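Slotted spatula on a nonstick pan, yes or no?

vidar_lundgren
Hello all. In April I bought the green kitchen set from Andus, and I am trying to decide what stays by the stove and what goes in the drawer. The colander and the mug match very well, and the slotted spatula matches them too. The pan is my old black one. My question is about the spatula. The head is wide and I am afraid it will scratch the coating. Does somebody use one like this every day?

tinpot927
I have used mine for 3 years, no scratches. Keep the heat low. The edge gets rough if you leave it lying in a hot pan, so rest it somewhere else.

vidar_lundgren
Thank you. The colander is the biggest problem. 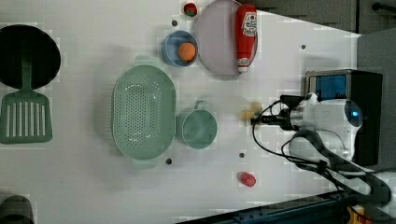
Marrow: A colander should never go in a drawer. Hang it on a hook or put it inside your largest pot. You lose half a drawer for a thing you use for pasta only.

tinpot927
I don't agree with Marrow. I wash berries and salad in mine every day, so it stays beside the sink. Inside the pot it is always in the way when I want the pot.

Marrow
Then you have more counter than I do. My whole counter is 100 cm.

vidar_lundgren
Mine is also short. I will try the hook first. One more thing, do you keep ketchup in the fridge after opening? My wife says yes, I say the cupboard is fine.

lowsimmer
Fridge. And the cupboard is fine too if you finish a 500 g bottle in a month, as we do.

Marrow
Fridge, always.

Contact us | Copyright Pirzada Kitchen Forum | Back to top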